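How to Clean and Reseal a Stone Countertop

Check first whether you need to do this at all. Granite and marble usually want sealer. Quartz doesn't, so if you have quartz, follow the cleaning steps and stop there.

Clear the counter and wipe it down with warm water and a drop of dish soap. Rinse with a clean cloth, then dry it. Skip vinegar and anything with bleach in it. 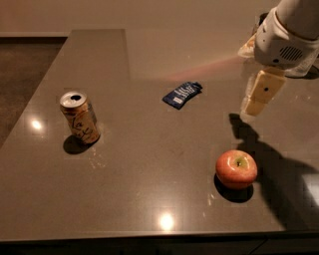

For stuck-on spots, use a plastic scraper held nearly flat. Dried soda or juice comes up faster if you lay a damp cloth over it for 5 minutes. Work toward yourself and wipe as you go.

Now test the stone. Put a spoonful of water on it and wait about 13 minutes. A dark patch means the sealer has worn off — let it dry overnight before you go on.
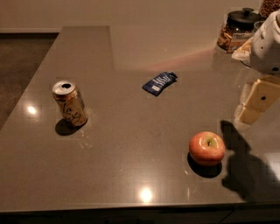

A polished dark quartz counter. Clean only, no sealer.

Spread the sealer thin with a lint-free cloth, one section at a time. I use Hodetti, but any sealer made for natural stone will do. Wipe off the extra before it dries or it will leave a haze. Wait the full time on the label before a second coat.

Keep the counter dry for a day. I did ours last July and the water test still passes.

Posted by Regula Koller, Fri 1 February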